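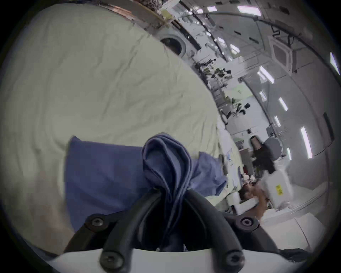
Can you still use an old external drive with a new computer?

Most of the time, as long as you can find the right cable and the drive still spins up.

The owner of Clerier, a two-room repair shop in Stokutholm, gets asked that several times a day, and she loves it every time. "People come in holding these things like a shoebox of letters," she says. "And often that's what it is! It's ten years of pictures and a half-finished novel."

She started the shop after leaving a job in office networking. Data recovery was supposed to be a sideline to laptop screens and batteries, but by last November it had taken over the whole back room. When we talked, she had 26 drives on the shelf waiting their turn, the oldest of them with a parallel port connector she hadn't touched since school.

"I was thrilled," she says. "I had to dig out a tower from the basement just to plug it in. It took me the whole evening to get the driver to load, and then there it was, a folder called STUFF. I nearly cheered."

So what should somebody do first when they find an old drive in a drawer? She's quick with that one. "Don't format it. The computer pops up a box that says the disk needs to be formatted, and people click OK (I understand, it sounds so official). Click cancel! Often it only means your computer can't read the way the disk was set up. A drive that was used on a Mac will do that on a Windows machine all day long."

Her second piece of advice is about noise. A steady hum is fine. Clicking, over and over, is the one that makes her put down her coffee. "Unplug it right then. Every extra minute can make it worse, and please, please don't put it in the freezer. People still read that somewhere."

For copying, she uses a small dock made by Hultov that takes bare drives standing up, and a free program called Tô that keeps going when it hits a bad spot and comes back to it later. She talks about Tô the way other people talk about a favorite band. "It writes everything down as it goes, so if the power drops you pick up where you left off. I had one job that ran for 7 days. It skipped 948 files on the first pass, and by the end we were missing three. Three! I called the customer from the parking lot because I couldn't wait to get back inside."

She doesn't always get to make that call. Some drives are past anything she can do without a clean room, and she sends those customers to a specialist and charges them nothing for looking. "I hate it, but I'd hate it more to make a mess of it."

What about backups at home? She keeps two copies on different drives and one at her sister's place across town, swapped whenever they have dinner. She likes online storage too, mostly for phones, and says the best system is whichever one you'll keep doing in February.

Before I left she wanted to show me one more thing, a cartridge drive she'd picked up at a yard sale with no power supply. She had found a matching adapter online that morning and was already checking the tracking number.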